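The Grip That Would Not Quit

At Endness, the bedroom is where robots go to be humbled. The two-armed machine there runs software from Geltico, and its chore list is short: clear the bed, smooth the sheet, leave the pillows alone.

In June it developed a fault. Told to let go, the right gripper reported "open" and stayed shut. The arm then moved on to its next job with great confidence, towing whatever it was still holding.

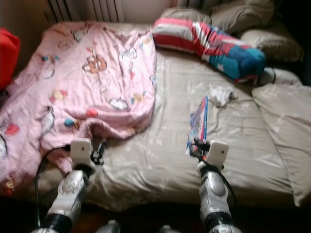
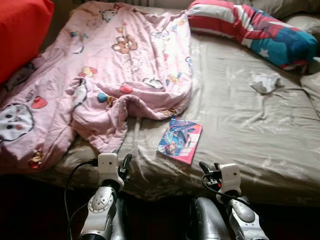 Geltico ran 100 releases overnight to catch it in the act. The gripper lied in 3 of them. The cause was a stale position reading, which the software trusted the way people trust a gas gauge.

The fix makes the arm wait 600 milliseconds and check again. Kumsa, the firm that reviews safety for the project, also wants a hard limit on pulling force before anyone naps nearby. Endness has ordered a second stop button.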